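4.3 Setting Up the Dish Rack and Clearing the Bowls

The Sarnomwood rack is sold as a complete drying system. Treat that claim with some caution. It is a wooden base with pegs, and it will hold plates on edge if you load it sensibly.

1. Place the rack at the back of the table, base bar down. Press on each end. If it rocks, turn it around before you go looking for shims.

2. Load plates one to a slot. The carton says two thin plates may share. We tried this for 17 days and do not recommend it.

3. Wipe the tabletop before anything else goes down. A "self-cleaning" finish still needs a cloth.

Note: Step 3 was added in January at the request of Madalena Seixas, who tested the first draft. 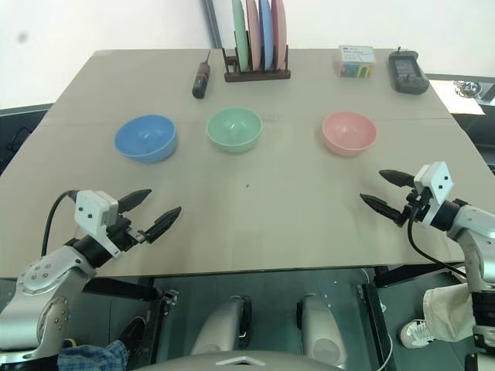 Bowls do not belong in this rack, whatever the leaflet suggests. The pegs are spaced for flat plates, and a round bowl leans on its neighbor until both slide. Leave bowls out on the table until the plates are done. With blue, mint-green and pink ones standing apart like this, you can pick up any of them without knocking the next. Then stack them by width, widest at the bottom, which in this set looks to be the blue.

4. Put the stacked bowls on a shelf no wider than you can reach across. Ours is 18 inches deep and that is plenty.

5. Return tools to their drawer before you serve food. An electric screwdriver left beside the rack will end up under a plate.

Caution: Do not oil the pegs. Fultemix wood oil is advertised as food safe, but the can asks for 36 hours of drying and we found it tacky well after that.

4.4 Moving the Rack

Unload all plates first.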